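Gritilia bin picking cell, ex-demo and new
Wulcombe Handling > Cells > Bin picking > Gritilia

Price on request. New cells 20 weeks from order, ex-demo sooner if we have one in. Ask.

What you get
Arm, gripper, bin station, cell controller, one pendant, floor plate, cables to 5 m. Guarding not included, every site is different. Air supply is yours to sort out.

Also not in the price: crane hire, site electrics, your own bins. We've had people budget the cell and forget the electrics twice over, so please get your sparky to look at the drawings before you sign anything.

Planning figures
Footprint with guarding, 44 sq ft. Bin depth up to 500 mm. Deeper is possible but the wrist starts arguing with the walls and you'll lose the bottom corners. Floor must be level, concrete for preference. Mezzanines, ring first.

Part number for the standard bin station is 1134. Quote it on the order or you will get the tall one.

Cables
Read this bit. Most of the money people spend with us in year two is on cable dress. The loop at the wrist has to clear the bin on every approach, and if your parts sit tight to the side wall it is going to rub sooner or later. Budget one full spare set. Ties are cheap, check them at every service and dont overtighten. Keep the slack out of the bin if you can, and if you can't, tell us at quote stage and we'll look at a different routing.

Bins and clamping
Bring your own bin if it's rigid and has square corners. Thin walled ones flex. Clamps are fine for trials, for production we bolt a locating frame to the table (extra, see price list). If the bin shifts a few mm the taught positions are off and you'll be re-teaching before lunch.

Trials
Send us a box of your parts, mixed as they come off the line, oil and all. Not the nice clean ones. Hugo Cuesta runs the trial bench and you're welcome to come and watch, mornings are best. You get a short report with pick rate and the parts we couldn't reach. Trial fee comes off the order if you go ahead.
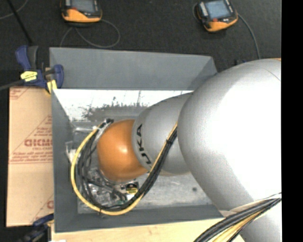
Julián Nieto: Bought the Gritilia in May for our fittings line. Fine so far but the quote had one day of training and we needed three, so put that in your budget. Also would of liked the locating frame as standard.

Reply from Wulcombe: Fair point on training, the quote form now has a line for extra days. Frame stays optional, plenty of customers make thier own.

Options
Second bin station. Locating frame. Spare cable set. Carretero trolley for bin changes, fits the standard station only. Cultero guarding kit, flat packed, two people to put up.

Finance and lease terms from Saturnino Robles in the office. Service contracts, same number, ask for Telmo Bermúdez. Phones go off at 4.30.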